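Sport Management, Unit 6: How Clubs Choose Players
Notes for students, October group
Prepared by Hnat Melnychuk

Please read these notes before the seminar. We will not repeat all of it in class, and the small exercise at the end needs the numbers from section 2.

1. Two ways to get a player

A club which wants a new player has mostly two ways. It can train him from a young age, or it can sign him when another club has already trained him. In North America there is also the draft, but we covered this in Unit 4 and I leave it out now.

Our case is a handball club, Serolness, which plays in the second division of its country. The hall has 800 seats. The club runs its own youth school and also signs two or three adult players each summer. The sports director in the period we study was Wellington Medeiros, and most of the documents in your folder come from his office.

2. What the youth school costs

Medeiros divided the cost in a simple way. He took the yearly budget of the youth school and divided it by the number of children who trained the whole season. The result was 3,794 per child. Coaches' pay is inside this number. Rent of the hall is not, and several students last year forgot this when they compared it with the price of an adult player.

From 30 children in one age group, the club expects that one or two will reach the first team. In some years it is zero. So the real cost of one trained player is much higher than the cost of one child, and it comes slowly, over eight or nine years.

An adult player costs a signing fee, a salary and often an apartment. The fee is paid at once. For a small club this is the difficult part – the money must be there in June, before any ticket is sold.

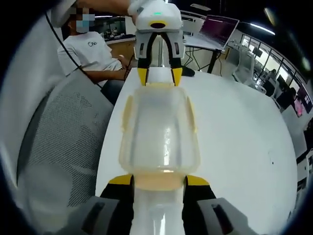

3. The goalkeeper question

In the second season of the case, the first goalkeeper, Guimarães, left for a bigger club. The director had a choice between Bakutis, 19 years old and from the youth school, and an experienced keeper from outside. The coach wanted the experienced one. Medeiros chose Bakutis, with a contract for two years.

Read the coach's letter carefully. He does not say that Bakutis is weak. He says that a young keeper needs calm defenders in front of him, and that the team had lost two of them in the same summer. Many students read this letter too fast and write that the coach was against youth players in general.

4. The sponsor

The main sponsor, Plukard, paid a bonus of 600 for each home match in which at least three youth school players were on the court. It is a small amount, but look at the dates: the bonus was agreed before the decision about the goalkeeper. You should decide for yourself how much weight it had. Both opinions are possible if you support them with the documents.

5. Exercise

Calculate the cost of one first-team player from the youth school, first with one success from 30 children and then with two. Use eight years of training and suppose that all the children stay until the end. Write one paragraph on why this last assumption is wrong, and in which direction it changes your result.

Bring the paper printed. Groups of two are allowed – groups of three are not.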